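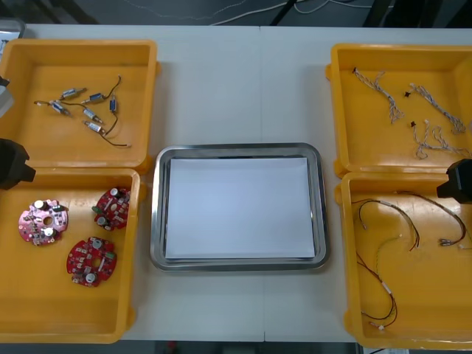 To: bench-parts list
Date: October 2, 2020
Subject: Re: bin layout for kitting, motors and round boards

The earlier message said:

> We are still on the old Vumton sheet, which puts boards and
> motors in one bin and the harnesses wherever they fit. Has
> anyone tried one bin per part type? We have a build of 50
> due in February and I would like to settle it before then.

We changed to one part type per bin at the Ilen bench and have kept it. Motors go in the back, round boards in front, and the steel tray stays in the middle for the set being made up. Motor leads are the main nuisance. They tangle as soon as a few motors share a bin — lift by the casing and let the leads follow. Pulling on a lead strains the joint at the end cap.

Harnesses should lie flat on the floor of the bin with the terminals apart from one another.

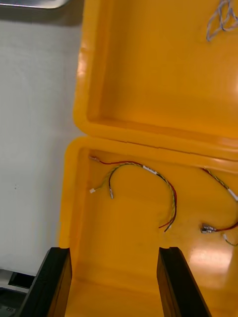 Should harnesses be tied before they go in the bin?
Leave them untied if they will be used the same day, and put one loose tie around the middle if they are going back to the shelf.

Boards are simpler. Hold them by the rim and set them down component side up, without stacking. The tall capacitors take the load if another board is laid on top, and a bent lead is easy to miss at inspection. Check the screw terminals before the board goes in the tray.
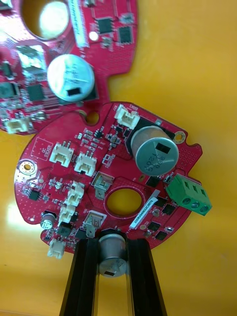
Round board, component side, with the green three-position screw terminal and the "BBK1" label.

The Zapata sheet has a column for returns, which the Vumton one lacks. Use bin code 9 for anything with a damaged connector.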